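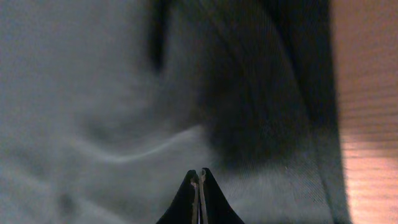
Fingers, fingers, fingers

I promised in the last issue that I'd report back on the fingertip swap, so here goes, and bear with me because it has been a long March and I have opinions now.

For anyone just joining: we've been running the laundry arm with the Jullance fingertips pretty much since we set it up. They're wide and flat and grippy and they did fine on towels, which is what we tested everything on for months (towels are so forgiving!). Then Kekeli Darko brought in a bag of real clothes, all thin shirts and stretchy ribbed things, and our nice numbers fell to pieces. The Jullance tips would grab two layers when we wanted one, or push the cloth along the table like a little snowplow.

So we bought a set of the Fraser tips, which are black and taper up to a blunt end, with a paler strip down the inside where the two fingers face each other. They're a good bit narrower than what we had. I mounted them myself one evening after 6 p.m. and put one screw in crooked, and Shinji Miyazaki very kindly redid it the next morning without bringing it up more than three times.

The test was the simplest one I could think of. Dump two pieces of fabric on the wood table, one pale and smooth, one dark and ribbed, mess them up by hand, and ask the arm to pick up just one of them. Where they overlap is the hard part. You get these big soft folds rolling into each other and the wrist camera is so close in by then that the pale cloth turns to fog. The ribbed one at least has those fine diagonal lines for it to hang on to. The pale one has a bright crease if you're lucky and not a whole lot else.

We did 400 tries with each set of tips. Two of the Fraser ones got thrown out when I leaned on the stop button reaching for my coffee, so 398 really, and I've left it that way in the spreadsheet so Kekeli will stop asking. The short version is that the Fraser tips won on single layers and it wasn't close. They get into a fold and pinch where the old ones sort of shoved. I was ready to be annoyed about the money and I'm not annoyed at all.

Now the bad news. They drop things! A heavy dark piece picked up by one tiny corner will hang there beautifully, swing once, and slide right out. Shinji thinks we need to close harder and I think we need to go in deeper before closing, and we've gone around on this enough that we finally agreed to try both. We kept it gentle for this round, with the grip force set at 60 percent on the Plondus controller, which is the same number we used for the old tips and maybe not a fair one for the new shape.

Speaking of the Plondus: the update did fix the stutter. If you're still on the old version and your fingers close in two little hops, go update. It will wipe your saved positions so write those down first. I did not write those down first.

Camera stuff, quickly. I've been pushing for a second camera up on the shelf, looking down, so we have something to go by once the wrist one gets too near to focus. Kekeli would sooner change the lens on the one we've got and keep the wiring simple. I pulled up the saved wrist pictures from this whole round, all 3,926 of them, and flipped through a good chunk over lunch, and I'll admit the fingertips themselves are clear enough in most of them to tell how far open they are. So maybe there's more in there than I gave it credit for. I still want my shelf camera.

Next up is the Grirkau set, which Shinji has on loan and which has a softer pad on the inside. I've squeezed them in my hand and they feel great, for whatever that's worth. Same table, same two fabrics, same number of tries, and I'm putting my coffee in the other room.

One request: if you have old clothes with a strong rib or a loud print, we'd love them. No zippers please, and nothing you'd want back. There's a box by the bench. Also whoever borrowed the small hex keys, I need the 2 mm.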